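Can a machine refill the straws yet?

Posted Dec 28, 2024

My sister-in-law asked me over the holidays whether she should hold off on hiring a second person for her cafe because "the robots are coming." She was kidding, mostly. But I've been chewing on it all week, and since I read way too much about this stuff I figured I'd write it out properly instead of boring everyone at dinner again.

So let's skip the big things. Forget cooking, forget the espresso machine, forget dealing with a guy who wants his muffin warmed up but not hot. I want to talk about straws. Putting drinking straws in the container on the table has to be one of the dullest jobs in any place that serves drinks, and you'd think a dull job would be the first to go. You pick one up, you get the wrapper off if it's that kind, you stand it in with the others. My nephew could do it when he was in preschool (he'd want to be paid in cookies).

Now think about what your fingers are doing. A straw weighs next to nothing. Squeeze too hard and it's bent forever, squeeze too little and it slides. And the wrapper is clear and thin and sticks to everything, so you've got both hands going at once with each one doing a slightly different thing. 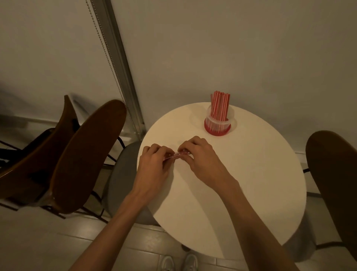 Deepika Mathew wrote back when I floated this topic last week and told me I'm picking on the robots. Her argument is that no business would ever ask a machine to unwrap a straw, they'd just order them unwrapped or buy a dispenser that drops them one at a time, and that I should judge these things on laundry and dishes like a normal person.

Okay, fair! A lot of automation works that way. Your dishwasher doesn't scrub plates like your grandmother did, somebody built a box that gets them clean a different way. If you can change the chore to suit the machine, do it, and half the time you won't need anything with arms.

But I don't think that gets us all the way there, because homes and little shops are full of jobs that never got redesigned and never will be. Nobody is going to re-engineer my junk drawer. And laundry has the same trouble as the straws, only bigger and floppier.

The other thing I keep coming back to is bundles. People are so good at bundles. You grab a handful of pencils, or spaghetti, or straws, and you sort of jog them until the ends line up, and if a couple fall out you don't care, you get them on the next pass. You're holding one thing and twenty things at the same time. I watched a long Horkmont demo in April where the arm picked up wooden dowels one by one, beautifully, never missed. Then they tried it with a fistful and the whole lot went over the floor. Bless them for leaving that part in.
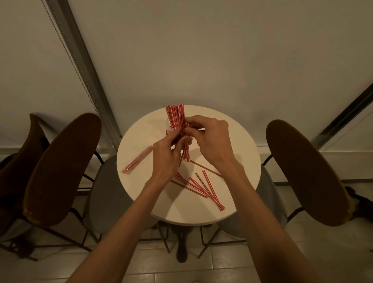 So is there a robot you can buy today that would do this? None that I'd tell my sister-in-law to spend money on. The ones that handle small loose stuff well are bolted down in factories, doing one job with one part, and somebody spent months getting them set up.

Patik is the name I hear most for small businesses. Their starter arm runs $3,000, which sounds great until you see that the gripper is extra and so is the stand. A friend at a print shop has had one since spring. It loads blank cards into a tray, same card, same tray, and in its best week it got through 289 loads without anyone having to step in. She loves it. She also says that when they switched to a glossier card it took her most of a day to get it working again, and glossy card is a whole lot easier than anything in a see-through wrapper.

Piles are what really get me, though. When you have things lying every which way on top of each other,

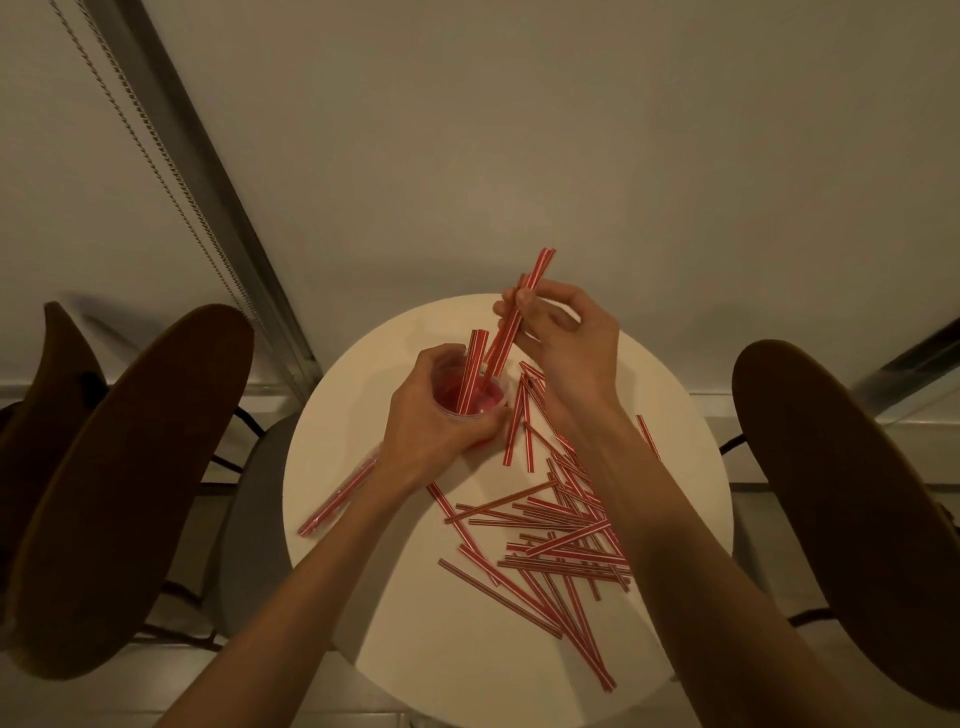 your eye goes straight to one that's free to lift. You don't even notice you're choosing. A machine has to figure out which end belongs to which, and which one is on top, and whether pulling this one drags three others along with it. Shiny plastic makes it worse because the camera sees glare where you see a straw. Acharya put out some clips this fall where their setup sorted a messy pile of pens and got 75 percent of them on the first grab. I was impressed! I'd also fire a busboy who dropped every fourth pen.

And then you have to put the thing in a container that already has others standing in it, leaning, taking up the room. I just wiggle mine until it goes. I couldn't tell you how.
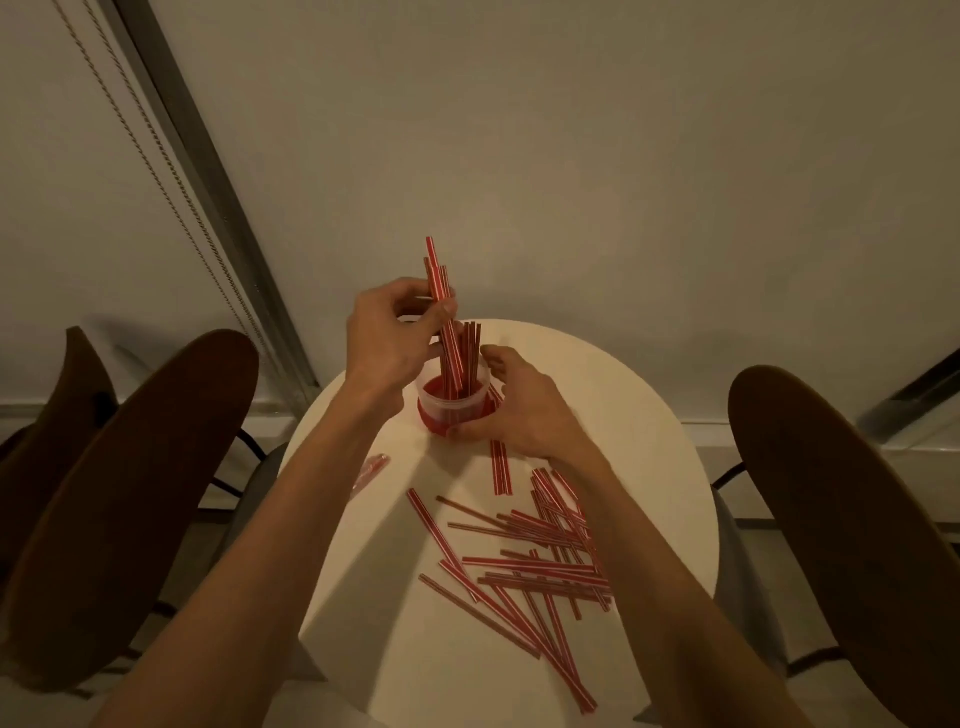 What I'd buy for a cafe right now

A floor robot, maybe. The Venudar one does my kitchen and hallway fine as long as I pick up the charging cords first, and it would probably manage her place after closing if the chairs were up. Budget for replacement brushes. I've gone through 4 since I got mine.

A better dishwasher, for sure, before anything with a hand on it.

And I told her to hire the second person. She has a college kid coming in for a trial shift after New Year's, and I'm going over there to fix her label printer the same day, so I'll report back. If any of you have an arm running in a real kitchen or shop, with actual mess and not a demo table, please leave a comment and tell me what it does all day and what it drops.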